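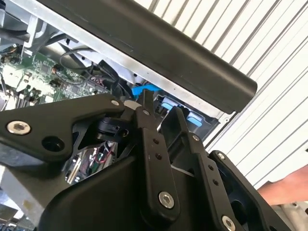 Green board, cables and chassis edge with the case open.

Cleaning and checking the inside of a desktop computer

Shut the machine down, switch off at the wall and pull the mains lead. Hold the power button in for 5 seconds to drain what is left in the supply, then leave the case to stand for 20 minutes if it has been working hard. Lay it on its side on a firm table with the open side up. A towel underneath is a poor idea – it sheds lint and slides.

Touch bare metal on the chassis before touching any board, and again each time you come back to the job. Painted or plastic parts do not count.

Photograph the cable runs before moving anything. Thin leads to the front panel are easily confused, and the printing beside the pins is small. Pull on the plug, never on the wire. If a plug will not move, look for a latch on the far side.

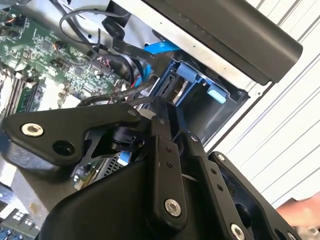

Memory should be left alone unless there is a fault to trace. If a stick has to come out, open the clip or clips at the end of the slot, lift it straight up and hold it by its edges. On refitting, line up the notch first and press until the clips close. A half-seated stick is the usual cause of a machine that powers up with a blank screen.

For dust, use a soft dry brush of 16 mm or so in width and short bursts of air. Keep an air can upright and 300 mm from the board at first, moving closer only if needed. Hold fan blades still with a finger. Vents and grilles are best brushed from inside and blown outwards. Do not use a household vacuum nozzle on the board, or any damp cloth.

Before closing up, check that no cable rests on a fan and that no screw is loose in the case. Reconnect the mains lead and screen only, and start the machine once before refitting the cover.

Related tips
Labelling leads behind a desk
Removing a stuck case screw
Storing spare memory and cards
Zonow air duster: notes on use
Taltberg brush set, sizes compared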